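Open house at the Hedegaard - a Sunday in Retthorpe
Posted 9/9/18

So I finally got to see the rooms! Anybody who has driven into Retthorpe from the highway side knows the Hedegaard, the long building past the feed store that has had plastic over its windows for as long as I've been writing this blog. They've been working on it since April, and today they opened the doors for an afternoon so the town could walk through before the first paying guests show up. I got there at 2 on the dot and there was already a line out to the parking lot.

Torben Albers, who is running the place, split us into groups of 11 and sent us off with whoever was free. I landed with Anong Kaewmanee, who did most of the furniture picking, and I'm so glad, because I had a lot of nosy questions and she had an answer for every one of them (including what the carpet on the stairs cost, and I promised not to print it).

We started in the breakfast room, which used to be the loading area. Big windows, long tables, and a coffee machine that sounded like a truck backing up. The cardamom rolls were gone before our group got through the door. I did get half of one off a very kind lady in a green raincoat. Then up the stairs, past a wall of old photos from the building's days as a seed warehouse, and down a hallway that still smelled like paint.

The guest rooms are small. I'll say that up front. But they're smart about it. What I liked best was the corner by the bed, where they put a little round side table instead of the usual square nightstand with a drawer full of takeout menus. It has a raised rim all the way around, so it works like a tray, and as somebody who has knocked a pair of glasses off every nightstand from here to the coast, I want one at home. Light oak, with the grain running straight across.

And then there's the phone. A real one, with a cord! Chaiwat Suwannarat, who looks after the wiring and was crouched in the hallway with a label maker when we came by, told me they argued about phones for weeks. Cell reception on that side of the building is terrible, and Torben wanted people to be able to call the front desk at night without hanging out of a window. I picked up the one in the first room we saw and the dial tone made me feel nine years old.
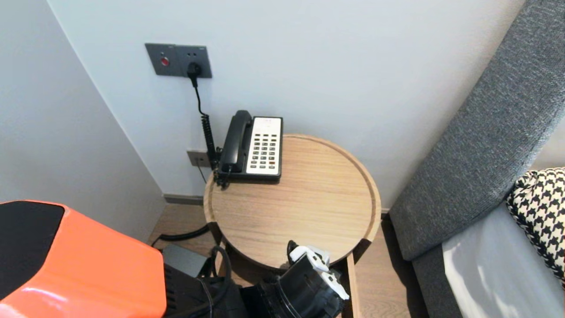
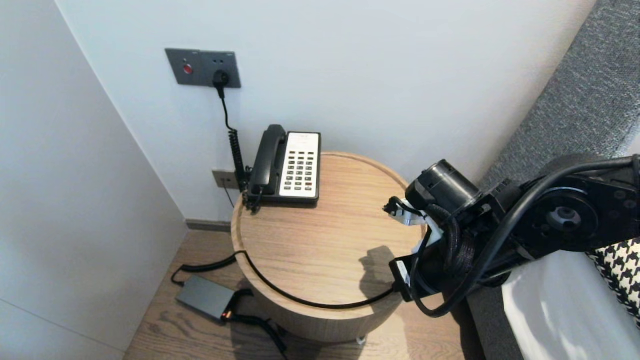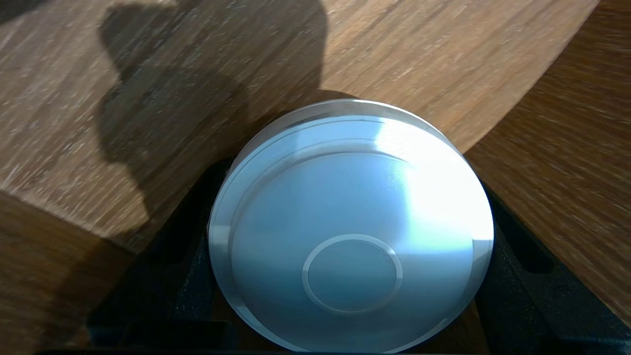
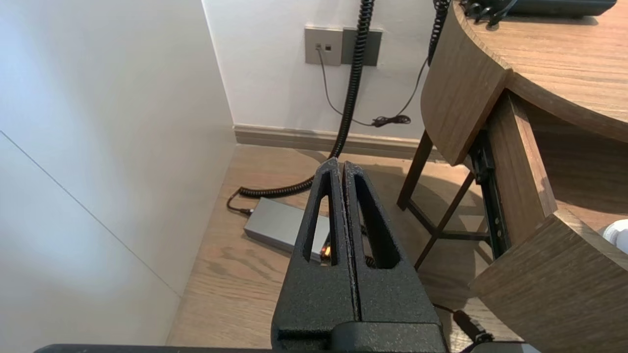

I asked Chaiwat if the baseboards were meant to be darker than the floor or if that was just what the store had left, and he laughed and said to ask Anong. She said they tried it both ways in a test room and the pale ones showed every scuff from the vacuum. Fair enough. She also said the cables were still driving her crazy and that she wanted every one of them clipped or tucked away before opening week. I have the same fight going on behind my own TV, so she had all my sympathy.

Lighting was the one place I'd quibble. The hallway is lovely and dim, but the bathroom we looked into was bright enough for surgery. Surachet Wongsuwan, who came up from the kitchen halfway through to find out who had eaten all the rolls, said there's a dimmer on order. I hope so, because nobody wants to meet their own face like that at six in the morning.

We also got a peek at the linen room (shelves to the ceiling, everything labeled, I could have moved in) and the back stairs, and then the attic, where they found nearly 2000 seed packets under the floorboards during the renovation. A bunch of them are laid out in a glass case on the landing now. Sweet peas, beets, some kind of cabbage I'd never heard of. The colors on the packets are still so bright. A man in our group remembered his grandfather working there and stood at the case for a good long while, and the rest of us just sort of went on ahead and let him be.

Prices aren't up yet. Torben said to watch the bulletin board at the post office, and that locals get a break on weeknights through the winter, handy if you have in-laws coming and only the one bathroom. Parking is around back, not on the street, and the gravel is deep, so leave the nice shoes at home - I did not, and I'm still picking bits out of them. The side entrance has a ramp and the ground floor rooms are all step-free, but there's no elevator.

If you missed it today they might do another afternoon like this before the snow. Ask at the desk, and get there early for the rolls.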